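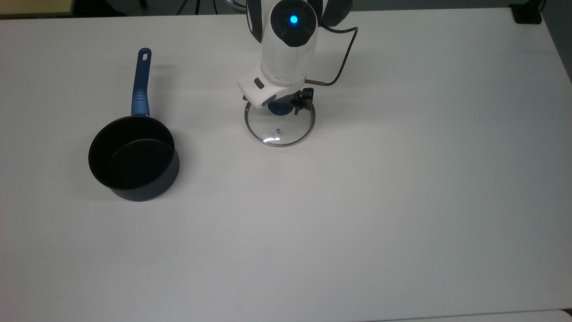 Cell rules at Clutholm got rewritten this winter. Posting the bits people keep asking me for.

1/ Speed cap for shared benches is now 50 mm/s on approach. Old limit was 342. Yes, it's slower.

2/ Glass gets gripped by the knob or handle only. Never the rim.

3/ Cables need enough slack for full wrist travel. Check this by hand before you power up – not after.

4/ Anything not part of the task comes off the work area. Tools, mugs, your phone.

5/ Log every stop, including the ones you pressed by mistake. We had 21 last month and only 6 were written up.

6/ The Rultwood site starts on the same rules in November. Their checklist has the same numbering as ours.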